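How do you get old fryer smell out of a rented kitchen space?

Posted in: Small Food Business > Shared Kitchens

flurkville_pickles

Hi all, hoping somebody has been through this. I make pickles and chutney (mostly chutney these days, the pickles are more of a summer thing) and I finally moved out of my own kitchen in April and into a little unit on the edge of Flurkville. Rent is great, parking is great, my landlord answers the phone. The problem is that the people before me did fried chicken, and the whole place still smells like it. Not in a nice way! More like the inside of an old lunchbox.

I've mopped the floor with hot water and degreaser more times than I want to admit. I've had the windows open every evening. I bought one of those charcoal bag things, which did nothing, and a plug-in freshener, which made it smell like fried chicken in a pine forest. My labels are starting to pick it up too, and I've got 2,000 of them sitting in a cupboard in there, so I'm getting nervous.

Do I need to repaint? Is it in the ceiling? I can spend $80 on this before I have to go and have a talk with the landlord. Thanks in advance, and sorry if this has been asked, the search on here never works for me.

prultbymum

Bowl of white vinegar overnight. Works every time in my house. Coffee grounds too if you have them. Good luck hun

secondhand_oven

OK so vinegar in a bowl is fine for a burnt dinner but it won't touch years of fryer grease, sorry prultbymum! I took over an old fish place in Jatoi and went through the exact same thing, so let me save you some money.

First, move the labels. Today, if you can. Paper soaks up smells like crazy and you won't get it back out. Put them in a lidded plastic tub and take them home.

Second, it's almost never the floor. Everybody scrubs the floor because that's where you see the mess, but grease goes up as vapor and lands on whatever is cool. So you want the tops of things. Top of the door frame, top of the fridge, light fittings, the pipe that runs along behind the sink, the back of the extractor hood where you have to stand on a ladder and twist your neck. Run a finger along the top of your door frame. If it comes back yellow and tacky, there's your smell.

For cleaning I used plain washing soda in hot water, with gloves, because it's rough on your hands. Don't use it on bare aluminum though, it'll go dark and ugly (ask me about my shelf brackets). Let it sit a few minutes, wipe, then wipe again with clean water. Change the water way more often than seems necessary. I did two full evenings of this and I won't pretend it was fun, but by the second one I could smell my own bread again.

Pull out anything metal the last people left behind, too. Trays, sinks, tubs, all of it.

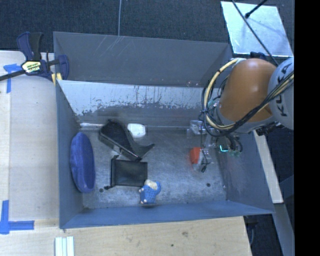

Seams and corners are the worst, and an old toothbrush gets in there better than any fancy brush I've bought. I had a Metetti one with a bent handle and it lost its bristles in a week. If something has been washed three times and still stinks when you stick your head in it, ask your landlord if it can go.

Then the hood filters. If they're the mesh kind and they're original, just replace them. Mine were $40 for the pair and it made more difference than everything else put together. I felt a bit silly for leaving it until last.

Paint only after all that. If you paint over grease it peels, and the smell comes through anyway once the weather warms up. You may find you don't need to. I only ended up doing the wall behind the old fryer, with a stain-blocking primer and 2 coats on top.

Also, check the drain! Pour a kettle of hot water down it, wait a bit, and have a sniff. Mine was half the trouble and I blamed the ceiling for a month.

flurkville_pickles

Oh my gosh, I just did the finger thing on the door frame and it's disgusting. Labels are in the car. Going to look up filters tonight, and I'll try the vinegar in the cupboard once it's empty, thank you both!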